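Search this site

Log a dropped grip as a fault

4 comments | 93 shares

At Bellstead we ran 300 folding trials on the Durka gripper in September. In eight of them it let go of the fabric partway through the lift. The log marked every one of those runs complete, since the fingers had closed when told to.

I think that is a safety fault and should be written up as one. A tool that can't tell it has dropped a piece of cloth will not know it has dropped something heavy. Salminen wants to leave the fix for the next controller. I would stop the trials until the log is right.

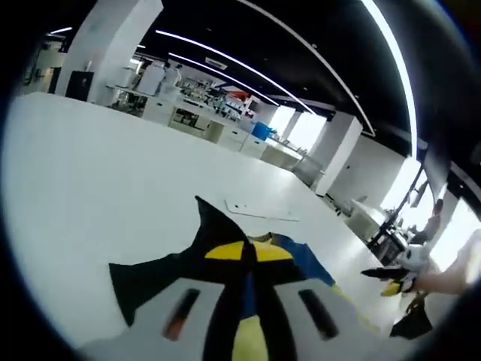

Fabric piece on the white table in the workshop, with a hand at right.

Share this | Leave a comment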